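Unit 6: Contact Shadows and Soft Light

Reading before the session: the Doleo handout on light sources, sections 2 and 3.

6.1 Terms
A shadow has two parts. The umbra is the region where the light source is fully blocked. The penumbra is the region where only part of the source is blocked. A point source gives an umbra only. Any source with width gives both.

6.2 Penumbra width
Let s be the width of the source, d the distance from the source to the blocking edge, and h the distance from the edge to the receiving surface. By similar triangles the width of the penumbra is

w = s h / d

Worked case: s = 40 cm, d = 100 cm, h = 2 cm. Then w = 0.8 cm. Raising the edge while the source stays in place increases h and decreases d, so w grows faster than in direct proportion to h. 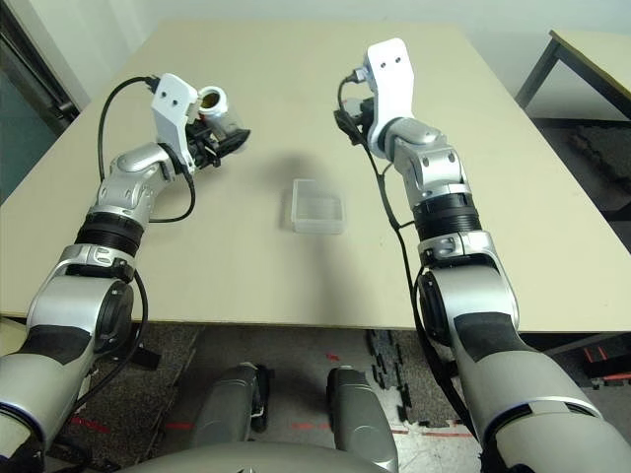 Fig. 6.1. Soft gray shadow on a beige tabletop.

6.3 Surface color
Pale matte surfaces show the penumbra clearly. On dark surfaces the difference in brightness between lit and shaded areas is small, and the edge is hard to place. Glossy surfaces add a reflection that must be masked before measurement.

6.4 Fill light
Light scattered from walls and ceiling reaches the umbra and raises its brightness. The formula in 6.2 still holds for the width, but the contrast drops. Record room lights as on or off in every log sheet.

6.5 Exercises
1. Derive the formula in 6.2 with a sketch.
2. Find h when w = 2 cm, s = 40 cm and d = 100 cm.
3. State what happens to w as s approaches zero.

Submit through Stuvirell. Revised 25 August 2026.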